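Hukthorpe Museum of Home Life
Learning Pages for Young Readers

How Do Clothes Get Put Away?

Reading level: ages 7 to 10
Page last reviewed May 22, 2021

Every home has clothes, and every home has to decide where to keep them. This page explains how clean clothes are sorted, folded, and stored. It also explains where stripes come from and why socks are so easy to lose. Words in the word list at the end may be new to you.

Why do people fold clothes?

Folding makes a large, floppy thing into a small, flat thing. A shirt with its sleeves spread out can cover a big part of a bed. The same shirt, once it is folded, fits on a shelf beside many others.

Folding also helps cloth stay smooth. When cloth is left in a heap, the weight of the heap presses lines into it. These lines are called creases. Thick cloth, such as the cloth used for winter sweaters, may not crease very much. Thin cotton creases quickly.

People have folded clothes for a very long time. Before homes had closets, many families kept their clothes in a chest, and a chest holds a great deal more when everything inside it lies flat. The oldest chest in the museum's collection came from a farmhouse in Torketach. It is 50 inches long, and it once held the clothes of a whole family.

Where is the best place to sort clothes?

Sorting means putting things that belong together in one group. To sort clothes, a person needs a wide, clean, flat place. Many people use a bed. A bed is soft, it is already covered with clean cloth, and it is the right height for most children to reach. Some people use a table or a clean rug.

There is one difficulty with a bed. Sheets and blankets often have patterns of their own, and a small piece of clothing can be hard to see against them. A plain sheet makes the work easier. A white sock on a white sheet, however, may need a second look.

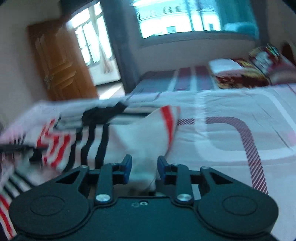
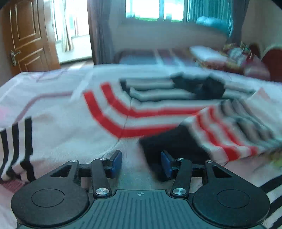
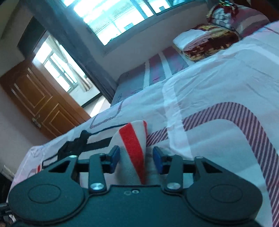

How is a long-sleeved shirt folded?

There are many ways to fold a shirt. The method below is the one taught in our Family Workroom. It works for shirts, pajama tops, and thin sweaters.

Step 1. Lay the shirt face down on a flat surface. Smooth it with both hands, moving from the middle toward the sides.

Step 2. Find the shoulder seam on one side. Fold that side of the shirt toward the middle, with its sleeve.

Step 3. Fold the sleeve back down so that it lies along the body of the shirt and does not stick out.

Step 4. Do the same on the other side. The shirt is now a long, narrow shape.

Step 5. Bring the bottom edge up to the collar. If the shirt is for an adult, fold it in half once more.

Step 6. Turn the shirt over and press it gently.

Small children may find it easier to work with a partner. One person holds the shoulders still while the other moves the sleeves.

What is a seam?

A seam is a line of stitches that joins two pieces of cloth. Most shirts are made from several pieces. There is often one piece for the front, one for the back, and one for each sleeve.

Look closely at a striped shirt of your own, near the place where the sleeve begins. The stripes may change direction there. The sleeve was cut from a separate piece of cloth, and when it was sewn on, its stripes met the stripes of the body at an angle. A very careful maker will try to line them up, so that the stripe seems to go across without stopping. This is called matching.

How are stripes made?

Stripes can be made in three main ways.

The first way is weaving. On a loom, threads run up and down and other threads run from side to side. If some of the threads are red and the rest are white, the cloth will come out striped.

The second way is knitting. Socks are usually knitted. The machine, or the person with the needles, works with one color of yarn for a while and then changes to another. Each change of color makes a new stripe.

The third way is printing. The cloth begins as one plain color, and the stripes are added to the surface with dye or ink. Printed stripes can be straight, wavy, or zigzag. To find out whether a stripe has been printed, turn the cloth inside out. A printed stripe often looks paler on the inside.

The museum keeps a sample book from the Pellegrini mill, which once made striped cloth in the town of Clelport. The book has 1,358 small squares of cloth glued to its pages. More than 1,100 of them are striped.

Why do socks go missing?

A sock is small, light, and soft. It can slip inside a sleeve or a pillowcase and stay there until somebody shakes it out. It can fall behind a bed. It can also cling to other clothes after it has been in a dryer. As clothes tumble, they rub together and build up a small charge called static electricity, and the charge can make two pieces of cloth stick to each other.

To keep a pair together, lay one sock on top of the other with the toes at the same end. Fold them in half. Some families roll the pair into a ball by turning the top of one sock over both. This keeps the socks together very well, but it can stretch the top.

If one sock has no partner, place it in a small box or bag with other single socks. Look through the box each time clean clothes are put away.

Where do folded clothes go?

Heavy things should go at the bottom of a stack and light things at the top. Clothes that are worn every day should be kept where they are easy to reach. Clothes for another season may be kept on a high shelf or under a bed.

Some clothes should be hung up. Coats, dresses, and shirts with stiff collars keep their shape better on a hanger. Very stretchy knitted clothes should be folded, as their own weight can pull them out of shape when they hang.

Try it at home

Ask an adult for permission before you begin.

Choose one shirt and one pair of socks. Fold the shirt by following the steps on this page. Then look for its seams. How many pieces of cloth can you find? Draw the shirt on paper and mark each seam with a dotted line. If the shirt has stripes, draw what happens to them at the shoulder.

Children who visit the museum in February may bring their drawings to the Family Workroom. The wall there has room for 100 drawings, and each one stays up until the end of the month.

Word list

Cotton: a soft fiber that grows on a plant and is used to make cloth.
Crease: a line pressed into cloth.
Loom: a frame or machine used for weaving.
Matching: lining up a pattern where two pieces of cloth meet.
Seam: a line of stitches that joins pieces of cloth.
Static electricity: a small charge that can build up when things rub together.

More in this series
How Does a Button Stay On?
What Is Inside a Pillow?
Wash Day Before Washing Machines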